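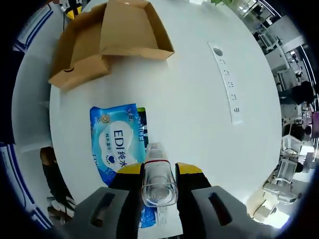

Every February, once the holiday stragglers are back and the coffee machine has been descaled, we have a go at the big shared table on our floor at Vatley, and every February I'm amazed at what has washed up on it. It's a lovely table, round and white and big enough for a whole team's lunch, and I think that's half the trouble, as anything put down there looks perfectly at home for weeks. So this year we started with a plain cardboard box, flaps open, and agreed that whatever could be moved off the table went through the box first. Drink bottles came up straight away (they always do!), and so did the packet of wet wipes, the blue one with "EDI纯水" in big letters across the front, which I'd argue has earned a permanent home near the power strip.

The rule we settled on is a simple one, borrowed from my aunt's kitchen in Ballarat. The box stays on the table until Friday afternoon. If you recognise something of yours, take it back to your desk and no questions asked. Whatever is left goes to the cupboard beside the Bronine room, where it gets a shelf and a sticky label, and there it sits until the end of the month. I know a few of you found last year's version a bit brisk, and I did hear about the missing lunch container, Éabha, and I'm still sorry.

Please check a bottle before you put it in the box. Unopened ones can go back to the pantry shelf, and if yours is half drunk, tip it out in the kitchenette and put the empty in the recycling. Cables are best wound up and tied. I keep a bag of twist ties in my top drawer and you're very welcome to help yourself, I've been collecting them off bread bags for years and there is no danger of running out.
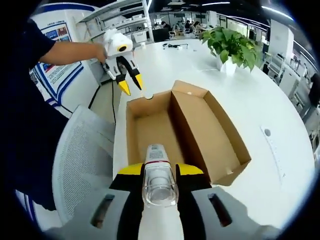

Muireann Kinsella wrote back to say that a box on its own only moves the mess about, and that what she'd really like is a second one, smaller, kept for chargers and adaptors so they don't end up underneath everything else. I think she's right, and if anyone has a sturdy shoebox at home, I'd be glad of it. She also asked whether the pot plants could be watered on the same afternoon, so I've added that to the roster by the door.

Filed under: Around the Office, Shared Spaces

More from the newsletter
- Bike cage keys: who still has one?
- Zenbridge visitors and where to park them
- The Ó Conaill soup recipe, by popular request
- 25 mugs, 2 tea towels: a kitchenette update

You are receiving this newsletter because you subscribed to staff updates. Manage your preferences or unsubscribe at any time.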